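I've had the Dalthorpe Twin bench kit on loan since January, and enough of you have written in asking whether it's worth the money that I figured I'd give it a proper page. Short answer: yes, if you like tinkering. Long answer is everything else on this page!

## What you get

The kit comes as a pair of arms with grippers, a wrist camera for each, the front rail they bolt to, two little control boards and a frame you can hang walls on. The walls and the table covering are up to you. Mine came out of the sample bin at Niltbridge, and Eylül Türkmen (who runs the dishes task with me) picked the roses.

Price is $3119 for the full set, or $1148 for a second arm if you already own the single version. Shipping to me was another $35, and the whole lot turned up in one very heavy box. Allow an afternoon for the build. The instructions are fine until you reach the cabling, where they sort of trail off — Hafiz Ngau has put a much better cable guide on the Dalthorpe forum, so print that before you start.

## The dishes task

I didn't want to test it on foam cubes like everyone else does. We went with plates and a teal tray, because plates are flat, shiny and a real pain to pick up off a table. The mix is deliberately a bit awkward: plain black, bright orange, pale yellow with flowers, a busy blue-and-white one, and the ones with HAO SHI HAO WEI lettered around the rim.

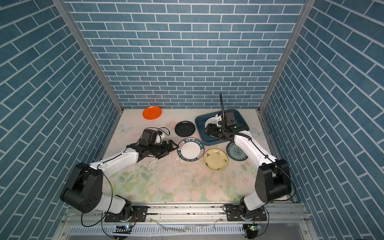
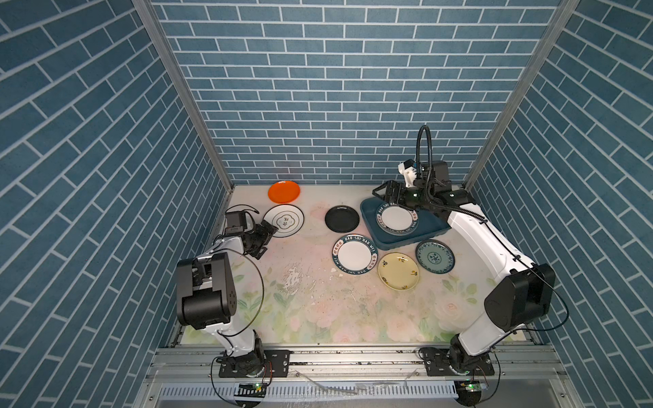
## What I like

- **Reach.** Both arms get well into the middle of the table from the front rail, so you can share a job between them without shuffling everything closer.
- **The wrist cameras.** They're small, they come already fitted to their brackets, and the picture is good enough that I haven't bothered with anything fancier.
- **Open access.** You can get at the boards and the cables from the front without taking anything apart. I've done it more often than I'd like to admit.

## What bugs me

The gripper fingers are a bit thick for getting under a plate rim. Vichien Wattanapong sent me a thinner printed pair to try, and I liked them so much I never swapped back on my second set. Dalthorpe should really just sell those.

Software updates are slow too. The last one was a 352 MB download and it wiped my saved positions, so back yours up first.

## Who should buy it

Schools, clubs and anyone with a spare bench and a bit of patience. If you want something that works straight out of the box, look at the Clatton instead, though you'll pay more for it and you can't fiddle with nearly as much.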